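チケット:Gikau 収集班 #767
件名:ハンドグリッパー収集データで開閉幅が途中から固定値になる
優先度:中
状態:対応中
起票:海老原廉司
担当:Veerle Desmet

07/01/2022 起票
片付けタスク(寝室)の1000エピソード中、44件で開閉幅が一定値のまま記録されている。映像は正常。学習側の検証スクリプトで除外済み。

追記1(Desmet)
44件のうち25件は「柔らかい物をゴミ箱へ」の区分。ログ上の値は全閉。把持物があるのに全閉はあり得ないため、対象物の変形による誤差では説明できない。

追記2(海老原)
エンコーダのコネクタを挿し直し、ゼロ点を再設定。同区分で再収集したところ、左機では再現せず、右機で再現。右機のケーブルを予備品に交換。

追記3(Desmet)
交換後は再現なし。ただし時刻同期のずれが未確認のため、クローズは保留。該当44件は補間せず破棄とする。再収集分は Shimada のサーバーへ、区分名を変えずに上げること。

残作業
・旧ケーブルの導通確認
・検証スクリプトに固定値の検出を追加
・5月分のデータに同じ症状がないか照合

添付1件
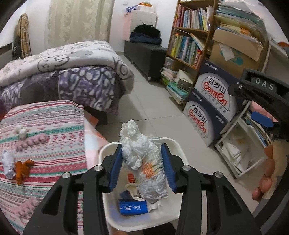 添付:「柔らかい物をゴミ箱へ」区分、白いゴミ箱の上で把持中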